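Gripper money, round two

12/09/2024

So the budget for the second half of the year is finally in, and I've spent most of the week with a spreadsheet and far too much tea. We've got 1,642 dollars left for the hand-held grippers, and I'd already spent it three times over in my head (of course I had).

The big question is whether to buy another matched pair from Oltetti or keep patching the ones we've got. A new pair comes in at 833, which leaves a bit under half for everything else on the list: spare finger tips, cable, table covering. I forgot to budget for covering last time and I'm not doing that again! White is lovely to work on but it shows every single smudge of colour.
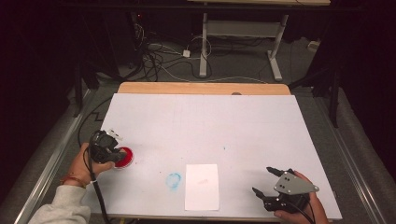 Skultdale reckons I've got the order wrong and should sort out the cables before buying any more hardware, as 67 dollars of decent sleeving would save more grief than a new pair of grippers. Fair point, and I've moved it up the list. I'd pencilled in 50 for cable ties and sleeving together, so that line needs to grow.

The other thing I keep going back and forth on is spares. Bukimon will sell fingers singly, but the postage is a killer unless you order a heap at once. I'm leaning towards one big order in October, with the new pair held over until I've seen what's left.

If anyone has bought the slimmer fingers for picking up flat things like paper, let me know how they've worn. I've got the order form open in another tab and haven't filled in the quantity yet.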